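Home Topics Water Weather Body Quizzes
Reading time: 2 minutes

Where Does the Water Go When Dishes Dry?

A washed bowl holds a thin film of water. Leave it alone and the film disappears. The water has changed from a liquid into a gas called water vapor. This change is called evaporation.

Water is made of tiny particles called molecules. They move all the time, some faster than others. A fast molecule at the surface can break free and enter the air.
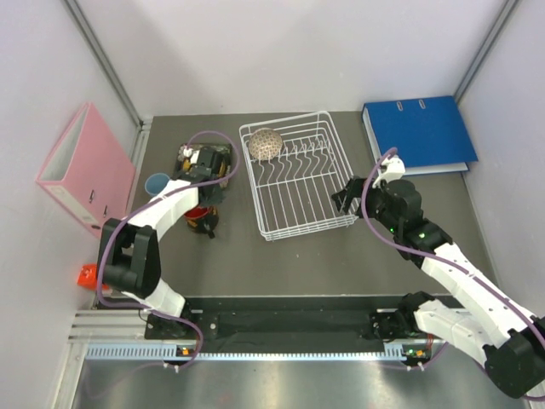
A speckled bowl in a wire dish rack, rounded side up.

Three things control the speed. The first is heat. Warm molecules move faster, so more of them escape. Water at 40 degrees Celsius evaporates much faster than water at 2 degrees.

The second is surface. Water spread in a thin layer has more molecules next to the air than the same water in a deep cup. A puddle dries before a full bucket does.

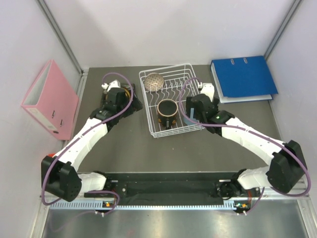

The third is the air itself. Air that already holds a lot of vapor takes in more water slowly. Moving air carries vapor away from the surface and makes room for more. Laundry dries faster on a windy day for this reason.

Gravity helps too, but it does a different job. It pulls drops downward until they fall off. This is called draining. Drained water is still liquid.
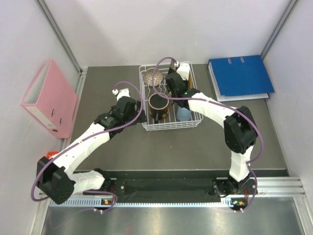 Try it: put one spoonful of water on a flat plate and one in a narrow glass. Keep both in the same room. Check them every hour and write down which dries first.

Words to know: evaporation, molecule, vapor, draining

56 shares 2 comments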